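Gultico 600 美发吹风机评测

本评测由Zonimdale美发职业培训中心器材组完成,样机为自行购入,供各教学点采购时参考。

Gultico 600定位于沙龙日常使用,随机附集风嘴与扩散风罩各一只。整机称重607克,略高于标称的600克,差异不影响使用。手柄较细,连续吹整长发时腕部负担尚可接受。风速分两档,低档适合刘海及发际线处理,高档用于大面积去除水分。冷风键位于拇指自然落点,按压力度偏硬,学员普遍需要适应。

卷发及紧密卷发的测试由讲师Priya Alcantara负责。配合扩散风罩使用低档时,发卷形态保持较好,发根处蓬松度均匀;换用高档后,发尾毛躁较为明显,不建议采用。
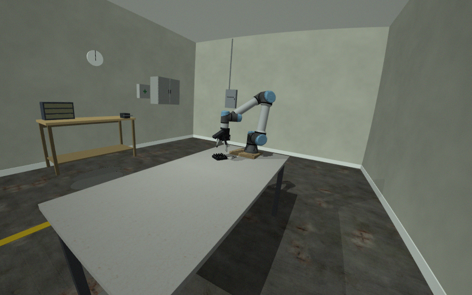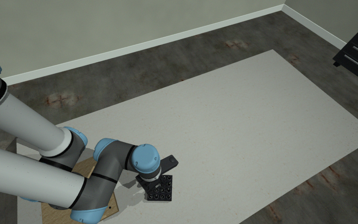
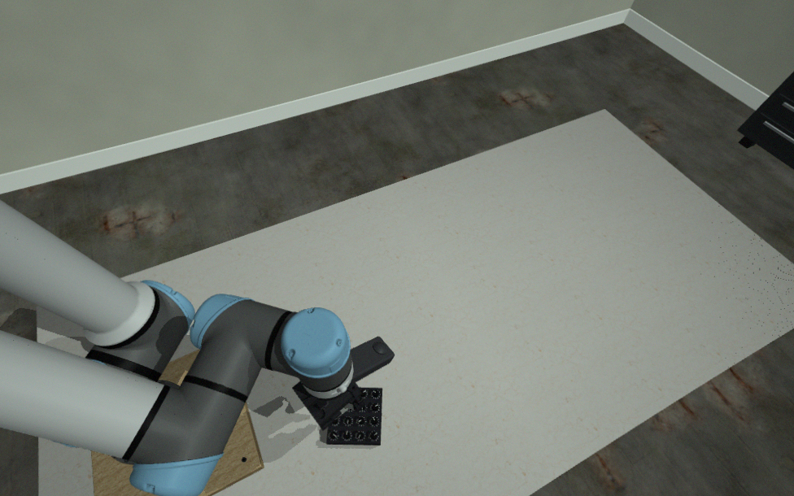
扩散风罩可以用于其他品牌的吹风机吗?
扩散风罩采用专用卡口,仅适配Gultico自有机型,与本中心现有的Todirero吹风机无法互换。

噪声方面,高档运行时声音偏尖,多台同时开启的教室内交谈受到影响。后部滤网可徒手旋下,清洁方便,但卡扣较薄,Marit Eklund建议每周四课后统一检查。电源线长度满足一般工位需要。

综合评分为10分制下的8分。本中心认为,该机适合以卷发护理为主的教学点;以快速吹干为主要需求的教学点,可继续使用现有机型。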